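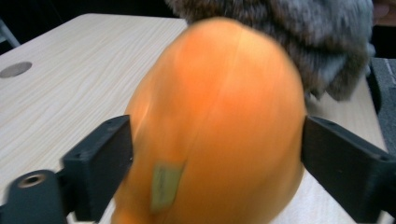

May 2, 2026

Dultesov external drive, second attempt. Yesterday's copy stopped at 62 per cent and the disk dropped off the bus, so I moved it to the Makbridge dock and started again from the log with a smaller block size. Reading backwards from the end of the disk this time.

First pass finished before lunch. Most of the surface reads clean. Bad areas are in two groups, one near the start where the file table sits and one further in. Total unread after the first pass: 407 sectors. Ran the retry pass with three attempts per sector and got that down to 7. Left it there. The heads sound all right but I don't want to push them for so little.

Working only from the copy now. Original is back in its bag on the top shelf, label facing out. Please don't plug it in.

The file table was damaged, so the folder tree came back in pieces. The backup table at the other end was older but whole, and between the two I have nearly all the names. What didn't match I carved by file type. Carving gave 1000 loose files before I stopped it – mostly thumbnails and browser leftovers. Set the minimum size higher and it was far more sensible.

Zip archives: the large ones open and test fine. Two in the Aguiar folder give a checksum error near the end. The repair option rebuilt the listing for one of them and the spreadsheets inside open. The other still fails. It probably crosses one of the unread sectors but I haven't mapped it yet.

Martim Lobo asked if we could skip the checksum run on the finished set to save time. I'd keep it. On the Rurnilville job we skipped it and had to do the whole transfer twice.

To do:
Map the failed zip against the bad sector list
Remove duplicates from the carved set
Copy to the customer's new disk, verify, then print the file list
Order another dock cable – the short one cuts out if it is moved

Copy is on the second bench machine, in the folder with the job number. Log file is next to it.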